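We use cookies to remember your settings and to see which newsletter items get read. Accept all | Manage choices

The one-button remote, and why I'm not sold

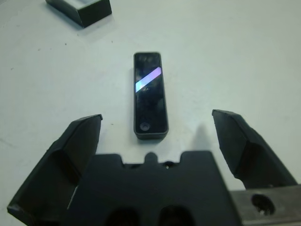
Every few years somebody decides that the trouble with the living room is too many buttons. The answer is always a thinner remote with fewer of them, and the rest of us are supposed to be grateful. I've lived with one of these slim black things since the spring, a glossy face with a single round button down at the bottom end, and I've been asked by enough readers what I think of the type that I may as well put it in writing.

I think it looks nice. I'll give it that up front so Barrett Kincaid can stop emailing me. A slim black rectangle with rounded corners looks better on a white table than the gray brick that came with my last TV, the one with four rows of colored keys and a battery door held on by tape. If the whole job of a remote was to lie there between uses, I'd have no complaints.

But I pick mine up several times a night, usually in poor light, usually with something in the other hand. And my first complaint is the face. Gloss shows everything. You wipe it on your sleeve, it looks good for as long as it takes to put it down, and then you touch it again and there are the smudges. Put it under a ceiling light and you get a bright stripe across it as well. I don't know who asked for a remote you have to polish. The TV is already glossy. The phone is already glossy. I was fine with one dull object in the room.

The second complaint is finding the button. With one button you'd think this was impossible to get wrong. Barrett's view is that a slightly sunken button can be found by thumb in the dark, and he's right as far as that goes. The trouble comes when you pick the thing up backwards. The old brick was fatter at one end and you knew which way it was pointing before you'd lifted it. A slim rectangle feels the same from either end. I've sat there pressing the wrong end of mine and blaming the batteries.

Then there's what the one button does. On mine a short press is one thing and a long press is another, and two short presses are a third thing that I've only ever done by accident. That's not fewer buttons as far as I'm concerned. They've stacked three of them on top of each other and taken the labels off. My aunt had a Haddad radio with a knob for the volume and a knob for the station, and in all the years she owned it I never saw her look up how to work it.

I put some of this to Magdalini Kontogiannis, who fits out rental apartments and has bought more remotes than anyone I know. She's kinder about them than I am. Guests, she says, are scared of a big remote. They press the input key, lose the picture, and call her at 11 p.m. With a simple one they can turn the set on and off and they leave it alone otherwise. But she also told me the slim ones go missing far more often. They slide between cushions and they get packed by mistake. One came back to her in the mail from a guest who'd found it inside a library book, where it had apparently been marking the page. She now keeps 2 spares for every apartment and has gone back to the thick kind in the larger places.

Which brings me to trays. Half the mail I've had on this subject recommends getting a tray or a holder, and a couple of people were very firm about it. Þórey Kragh wrote that she'd used a Hirero desk tray for her remotes since October and hadn't lost one yet. Good for her. My own experience is that a tray works for the first week. After that the remote lives next to the tray, and the tray fills up with coins, a pen and the little screwdriver for my glasses. I've watched this happen in three different houses. I'm not saying don't buy one, but try a saucer first. If the remote makes it back to the saucer for a month, then you can go and spend the money.

Elínborg Briem had a better idea, or at least a cheaper one. She put a strip of rough cloth tape across the back of hers, near the top end. It stops the thing sliding off the arm of the couch and it tells her fingers which way is up. It also ruins the look completely, and she says she doesn't care. I tried it with the tape from the kitchen drawer. The corner peeled after a few days and picked up lint, so I cut a fresh piece with round corners and that one has held. I'd call it the only real improvement anyone has suggested.

What I would not do is pay extra for any of this. There was a Clondeck model going around in the spring that people kept forwarding to me, metal shell, one button, priced at 25 dollars more than the plain version. I asked what the extra money bought and was told it had a nicer weight. Maybe so. I've never put a remote down and wished it had been heavier. Then there's the Gurka, which does away with the button altogether and wants you to tap the face. I had one in the house for an evening and changed the channel every time I moved it off the newspaper.

A few people will write in to say I should just use my phone. I've tried that too. By the time I've unlocked it, closed the message I didn't mean to open and found the app, the commercial I wanted to mute is over.

So for now I'm keeping the slim one, with its ugly strip of tape, and the gray brick is in the drawer with fresh batteries in it. If you have a remote you like, tell me what it is and how long you've had it. I'm less interested in ones you bought last month. Bergþóra Hjaltadóttir has promised to send me a note on the one she's been using since her kids were in grade school, which she says has been dropped in soup, and I'll run it in the next issue if it arrives.

More from this newsletter

Do you need a charging station or just a longer cord?
Coasters: a reader revolt
The drawer of old cables, and what I threw out
White tables and the marks they show
Letters: what you said about doorbells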